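# Essais de pinces sur plan de travail : ranger un fruit dans un panier tressé

Fiche d'atelier, révision de juillet. Rédaction : Iulian Nedelcu, atelier Culari.

Deux jeux de doigts sont comparés ici sur la même tâche : saisir un objet rond orange et le déposer dans un panier tressé sombre. Le jeu Etora est rigide, à face plane. Le jeu Roman est plus souple, avec une extrémité arrondie. Le contrôleur reste le même dans les deux cas (Fludham, réglages d'usine, sauf la limite de courant). Les conseils valent pour tout montage à deux bras sur une table de cuisine ou un établi.

## Préparer la surface

- Choisir un plan clair et mat. Un plan brillant renvoie les lampes dans la caméra de poignet.
- Fixer l'exposition à la main avant la première prise. En automatique, un panier presque noir fait grimper le gain et le plan clair sature dès que le poignet s'écarte.
- Placer la lampe principale en hauteur et la laisser au même endroit pour toute la série.
- Faire courir les câbles le long du bord de la table, avec assez de mou pour la rotation complète du poignet.

Le tressage ajouré pose un problème particulier. La lumière passe entre les brins et se retrouve sur le plan sous forme de petits points clairs, que le détecteur de contours prend volontiers pour des reflets du panier lui-même.

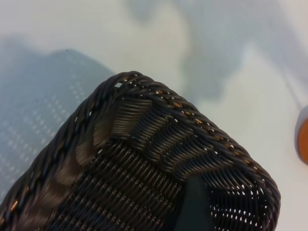

Un seuil de surface minimale suffit en général à les éliminer : 62 pixels dans notre configuration. En dessous de cette valeur, le détecteur place le bord trop à l'extérieur et le doigt descend à côté. Pour un panier à paroi pleine, remettre le seuil à zéro.

Repérer ensuite la tresse du rebord, plus épaisse que la paroi. C'est la seule partie du panier qui supporte un appui latéral sans se déformer. Les brins fins de l'intérieur accrochent les arêtes vives – passer un coup de lime sur les doigts rigides avant usage.

## Régler la prise

Partir d'une limite de courant basse et monter par paliers. Avec les doigts Roman, la tenue devient stable à 400 mA ; les doigts Etora demandent 505 mA pour le même objet, faute de surface de contact. Au-delà, la peau d'un agrume marque.

Approcher l'objet sous son plus grand diamètre, doigts parallèles au rebord. Une prise trop haute le fait rouler vers la paroi, et la reprise dans un angle est nettement plus longue.
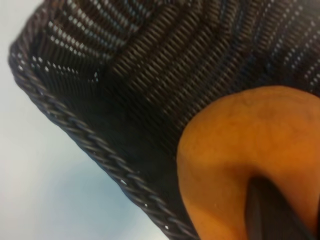

*Contact du doigt sur l'objet orange, vue de la caméra de poignet.*

Si la caméra de poignet perd le bord du panier pendant la descente, ne pas corriger en vitesse. Arrêter, remonter de quelques centimètres, relancer la détection. Les corrections en cours de mouvement expliquent la plupart des chocs sur la tresse relevés dans le journal.

## Répartir le travail entre les deux bras

Un bras s'occupe du panier, l'autre de l'objet. Le premier vient à l'angle du rebord, côté opposé à la dépose, et n'en bouge plus. Le second arrive latéralement, à faible hauteur, puis franchit le rebord.

La caméra fixe doit voir les deux poignets à la fois. Vérifier aussi où tombe l'ombre de l'opérateur : une ombre qui se déplace sur le plan fausse la soustraction de fond. Marquer sa place au sol avec un adhésif. 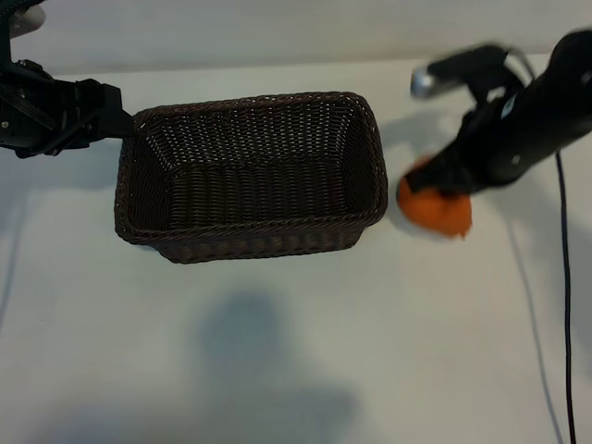 *Vue de la caméra fixe : bras gauche à l'angle du panier, bras droit en mouvement avec l'objet orange.*

## Relevé et entretien

Le journal de la série compte quelque 1771 lignes, tous doigts confondus. Noter pour chaque prise le jeu monté, la limite de courant et l'arrêt éventuel ; le reste se relit dans les fichiers du contrôleur.

Essuyer les doigts souples à l'eau tiède, sans solvant. Contrôler le serrage des vis de pince à chaque changement de jeu. Les doigts Etora restent utiles pour les boîtes et les couvercles ; pour les fruits, garder les Roman montés.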